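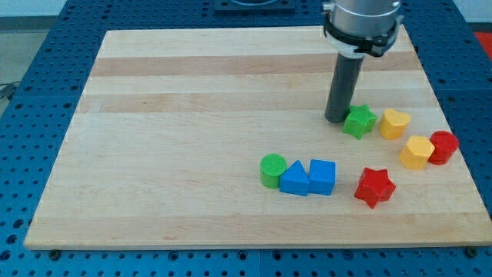
Guluvell comment set, README

Comments people left under local news stories about city hall, elections, crime and churches. Pulled from the Clundivell forum archive before it shut down. 3004 threads. Cleaned up November 2025, mostly at night, so expect rough spots.

What's in the folder

threads.csv - one row per thread, with headline and topic
comments.csv - the comments. 3966 rows, and yes that's low for the number of threads, most got one reply or none
labels.csv - tone labels, see below
notes.txt - stuff I didnt know where else to put

Labels

Four tones: angry, worried, joking, plain. One label per comment. Kylie Treloar did the first pass, I did the second. We disagreed on 552. Those have both labels, split with a slash. Don't average them, pick one or drop them.

Religious rants were the hard part. Somebody quoting Revelation at a mayor can be angry or worried and you often can't tell from text. We went with angry if there was name calling. Probably wrong in places.

Known problems

- 82 comments are in all caps and the tagger (Amby) read them all as angry. Fixed by hand, may have missed a few
- dates are whatever the forum showed. Time zone unknown
- usernames swapped for numbers, but people sign their own posts sometimes. If you find a real name email me and I'll take it out
- the Zou export drops curly quotes. Use the csv insted

Please don't

Use this to guess how any town votes. It's a small bunch of loud people on one forum.

Language

Slurs are left in. Same for conspiracy stuff about elected officials, none of it checked. Filter before showing it to a class.

Next version in May if I get the time. Topic column needs redoing first.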